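Print this release | E-mail this release
Reading time: 3 min

TOLTECK OPENS FALL ORDER BOOK FOR BENCHTOP ARM PACKAGE, ADDS PLANNING WORKSHEET FOR FIRST-TIME BUYERS

IVSTEAD, July 20, 2025 - Tolteck is taking orders for its benchtop arm package, October delivery. Arm, two-finger gripper, wrist camera, controller, one day of setup. Aimed at small packers, labs and teaching shops buying their first arm, or their second after the first one sat in a crate.

Order book is 44 units for the first run. No deposit until the site check is done and signed.

"Most of the calls we get are budget calls," said Torquil Swanson, head of sales at Tolteck. "People have a number for the arm. They don't have a number for the table, the power drop, the spare fingers, the person who has to learn it. So we wrote it all down and put prices next to it."

The worksheet is free and goes out with every quote. It covers purchase, lease and a mixed plan where the buyer owns the arm and leases the controller. Buyers can fill it in without talking to sales, or send it back half done and we'll finish it with them.

Pricing

Lease is $411 a month on the standard term, gripper included. Setup and training is a one-time $2,660, same for lease or purchase. Purchase price is by quote and depends on reach and mount. Spare fingers, extra cable and a second camera are seperate lines on the quote so they can be struck out.

Not in the price: the bench, electrical work, guarding if your site needs it. The worksheet has a blank line for each. Please don't leave them blank.

What to test before you buy

Fernlow, a contract packer and early customer, ran its own trial before signing, using everyday items off its own shelves. Tolteck now asks every buyer to do the same. Bring a mix. A clear bottle of water with a printed label and something low and round is a good start, since see-through plastic and shiny tops can be hard going for a vision setup. Put them close together. Check the clearance for the fingers on both sides before anyone writes a cycle time into a budget. 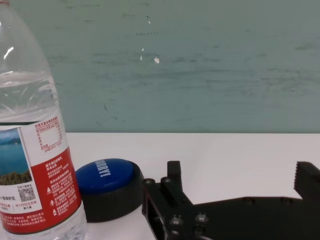
Site check and delivery

Site check is done by video or in person and needs a bench, a tape measure and whoever is going to run the cell. Niall Mackay's field team handles all of them, with Dow as installation partner for customers outside the Ivstead area.

"Measure the bench, then measure the door," said Mackay, field engineering manager. "And tell us what's on the wall behind it, outlets, pipes, whatever. I'd rather move a mount on paper then on the day."

Units ship in the order site checks are signed, not the order quotes are requested. Buyers with a fiscal year closing before delivery can ask for split invoicing, 2 invoices, setup billed first. Put the request in with the worksheet.

Training is on the buyer's own bench with the buyer's own parts. Extra seats no charge if they fit in the room.

About Tolteck

Tolteck builds and supports small robot arms and grippers for bench work. Based in Ivstead. Sales, service and spares from the same building.

Press contact: Tolteck press desk, Ivstead. Worksheet and quote forms on request.

E-mail this release | Print this release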